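Bench notebook, Wakgate workshop, June
Whites, gap filling, and the sticky varnish problem again

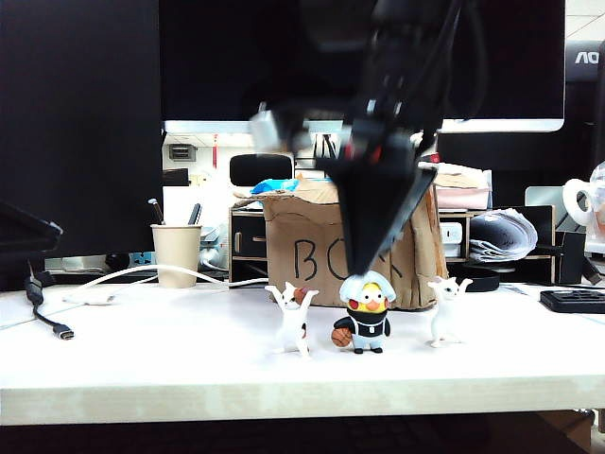
Photo: Mabli Phillips / Wakgate workshop. Duck with basketball, two cats.

8.40 am. In early to look at the test tiles before the sun gets round to the bench. Left them under the skylight with half of each covered in foil. Foil off this morning.

Results, quick:

A, old house white, gloss varnish over. Gone cream on the open half. Obvious from across the room.
B, old house white, no varnish. Hardly moved. So it's the varnish, as Gwenllian said months ago and I argued with her. Noted.
C, Jirovon 701, gloss over. Slight warm shift, only see it next to the foil edge.
D, Jirovon 701, matt over. Best of the lot by eye. Bit chalky though, marks if you drag a nail across it.
E, label fell off. Think it was the Ornosent sample but can't swear to it. Repeat.

Must write on the BACK of the tiles in pencil, not on tape. Have said this before in this book.

White is the whole trouble with small ornaments. A chip on a brown dog you can touch in with anything and it disappears. White on white, every repair shows: wrong by a hair and it looks like a plaster on a knee. And it may match on the day and not match by Christmas. Customers do not bring back the ones that lasted.

Matching notes. Do it by the north window only. The strip light over the sink makes everything look blue and I overcorrected two mixes yesterday by trusting it. Start from 701, then the smallest touch of raw umber on a cocktail stick, then stop and let it dry before judging. It dries darker than it goes on. Custódio uses a speck of yellow ochre instead and his come out cleaner on newer pieces, mine better on old ones. Try both on the same piece some time.

Pale blue edging is worse than white. Tiny amount of blue, runs away from you at once. Mix more than needed and keep the leftover in a lidded pot, labelled, wth the job number.

10.15. Filler.

New tub of Gwilliam fine surface filler opened. Mixed 35 g, far too much, binned most. Sets faster than the old tub, was already dragging by the time I had done the ear and the base rim. Next time a thimbleful. Left it 20 minutes then cut back with 600 grit, wet. Good feather edge, no pinholes on the ear. Two pinholes on the base rim, filled those again with a thinner mix.

Don't use the 600 dry. It clogs and then leaves grey in the white and you are washing it out for ever.

Irina asked why not take it finer. Tried one finer sheet on the second ear and the paint beaded. Wants a bit of tooth. Leave it.

11.30. Varnish.

The tacky batch. Three pieces from the back shelf still take a fingerprint. All had the gloss on over touch-in paint done the same afternoon. The ones left overnight before varnish are fine. So either the paint wasn't dry underneath or the shelf is too cold, it is against the outside wall. Moved one of the three to the warm cupboard, one stays put, one on my desk. Check after the weekend.

If it stays tacky: strip with white spirit on cotton buds, test the foot first. Caoimhe did one last winter and took the eyes off with it. Eyes are usually the last thing painted and the first thing to go. Mask or keep well clear.

Afternoon, short.

Phoned Ornosent re the matt. They'll send another sample, same size. Asked for a data sheet this time. No mention of price and I forgot to ask.

Gwenllian wants a standard card for the wall, whites from cold to warm, with and without varnish, redone every summer so we see the drift. Good idea, mostly work for me. Will cut the card if Mabli does the lettering.

To do
- redo tile E
- second set of tiles for the dark cupboard, same five
- order cotton buds, the pointed sort
- ask Custódio for his ochre ratio, in drops not "a bit"
- new bulb over the sink, daylight type
- return Gwenllian's small spatula (it is in my apron)

Foil back on the tiles 4.50. Windows shut.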